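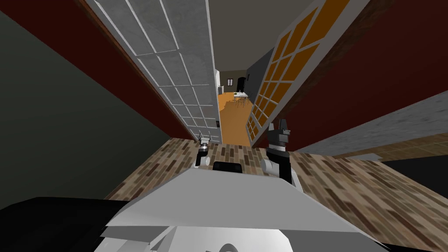
Party rental notes, Prallmont branch. Tent season is full on – most weekends after May went fast, so get your dates in. Folding chairs now go out in lots of 200, no split lots. Deposit is 62 dollars per tent, same as befor. Popcorn carts: 2 left at Bollholm, first call gets them.

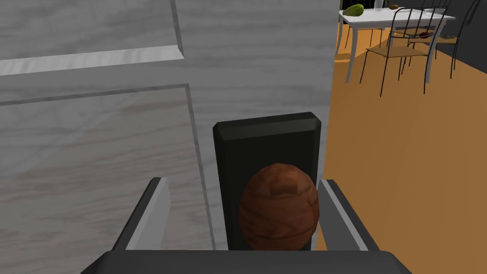 Issue 62

Istavus dunk tank back from repair. New seat, new hose. Pickup at the side gate only – front lot is being repaved. Bring you're order slip.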